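Speaker notes: Shape boards and peg blocks, what fits and what almost fits
Saturday, 4 November 2023, morning part, room 7
Please speak slowly. Water on the left side of the desk.

Slide 1. Welcome
Good morning to everybody. Thank you for coming so early on a Saturday. My talk is about one simple toy, the green board with holes and the blocks with pegs that go in it. I will talk for 34 minutes and then we have time for your questions.
Say that the talk belongs to the Pradico series on play materials, and that the handout is on the table by the door.

Slide 2. The block above the board 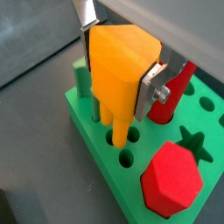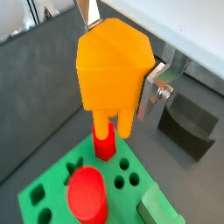
Slide 2, both pictures: yellow-orange block with round legs, over the green board. In the second picture the left leg is on a red peg.

Let people look first. Count to ten in my head before I speak.
Then ask: where would you put it? Take two or three answers from the room.
Main point: a block with more than one leg is a different task from a single peg. With a single round peg you must find one hole. With this block, the legs must find their holes at the same moment, so the turning of the block matters as much as the place.
Go to the second picture. The red peg has six sides and it stands exactly under the left leg. The leg cannot go down there. Ask what a child can do now. Usual answers are to push harder, to move the block, or to take the red peg away. All three are good to discuss. Do not say yet which one I prefer.

Slide 3. Why the top of the block has a point
The top is like a small roof. I like this shape very much. The child can learn to use the point as a sign for direction, the same way as an arrow. If your blocks at home have a flat square top, you can put a small dot of paint on one side.
(If time is short, leave out the paint.)

Slide 4. The holes
The board has holes of different shapes, and round ones are there more than once. This is important for the choice of the first task. When there are many round holes, the child may find a wrong pair with nearly the right distance. I call this "almost fits", and for me it is the most interesting moment of the whole play.
Explain the word "clearance" in simple words: the free space between the leg and the wall of the hole. Too much, and the block shakes. Too little, and the child gives up or asks for a hammer. (Small pause, people usually laugh.)

Slide 5. What we saw in Trustovness
In October I visited the play library in Trustovness. They lent out peg boards 87 times during the last year, more than any other toy on that shelf. The staff told me that the boards come back complete, but the loose pegs do not. The small ones are found in coat pockets and behind sofas.
They now keep the pegs in a cloth bag with a list inside. Show the bag, it is in my backpack, front pocket. Pass it around and please remember to take it back!

Slide 6. Order of tasks
I suggest the following order, and I know that some colleagues do it differently.
Start with one peg and a board with nothing else in it.
After this, one peg and some holes already full.
Next, the block with legs, clear board.
Last, the block with legs and another peg standing in the way.
The second picture from before is the last step. Go back to slide 2 if somebody asks.
Now I can say my preference. I would leave the peg in the way and wait. Roughly 2 minutes feels very long for the adult and it is not so long for the child.

Slide 7. Material
Foam boards are light and quiet on the table, but the edges of the holes can become soft with use. Hard plastic keeps the shape better and makes more noise. The Bukon group asked me about wood. I have not enough experience with wooden boards, so I will say this openly and ask if somebody in the room has.

Slide 8. Questions
If there are no questions, start with this one: at what moment do you help?
Remind about lunch, downstairs, and that the room must be free for the Ng workshop directly after us.
Collect the bag.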